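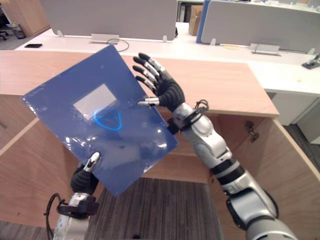 Gunon 兔多克隆抗体(PE 偶联)的流式验证数据本月更新。本批次采用 Jotutora 合成肽免疫,经蛋白 A 与肽亲和层析两步纯化,识别内源性靶蛋白总量,不区分磷酸化状态。随货资料仍为纸质,建议装入半透明的蓝色塑料文件夹,文件夹中部的浅色标签区可填写批号与开封月份;塑料面反光较强,扫码前应将标签取出。固定透化后的细胞按每 2 微升抗体对应 100 微升细胞悬液的比例加样,避光孵育,洗涤后上机。与旧批次相比,阴性对照的本底信号略有下降,阳性群位置不变,原有电压设置可继续使用,补偿矩阵须重新计算。

保存条件
4℃ 避光,不得冻存。PE 为大分子藻胆蛋白,冻融后荧光强度不可逆下降。离心管盖内如有残液,低速短暂离心后再取用。

对照设置
每次实验至少包括未染色管、同型对照管和单染补偿管。Lismont 敲除细胞株可作为阴性对照,复苏后传代 5 次以内使用,超过 13 代者不再推荐。同型对照的终浓度应与一抗一致,按质量计,不按体积计。

细胞量
每管上样前细胞数不足 600 个/微升时,应先浓缩,再加抗体。浓缩后的悬液过滤网一次,去除团块。死细胞比例偏高的样本须加入可固定的活性染料,并选用与 PE 通道无明显溢漏的品种。

数据归档
原始 FCS 文件与补偿矩阵同时保存,文件名含批号、细胞株和固定方法。Halliday 分析模板已更新,旧模板的门控可直接导入,但坐标变换参数需手动核对。纸质记录按批号归入活页夹,蓝色活页夹平放于柜内隔板,脊标朝外。

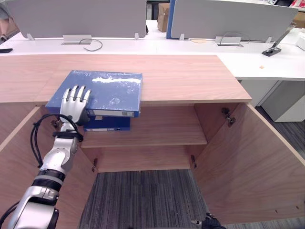 批次更换
新旧批次重叠使用至 12 月。订购时请在备注栏注明所需批号,未注明者一律发新批次。滴定曲线可向技术支持索取,索取时附仪器型号及激光配置。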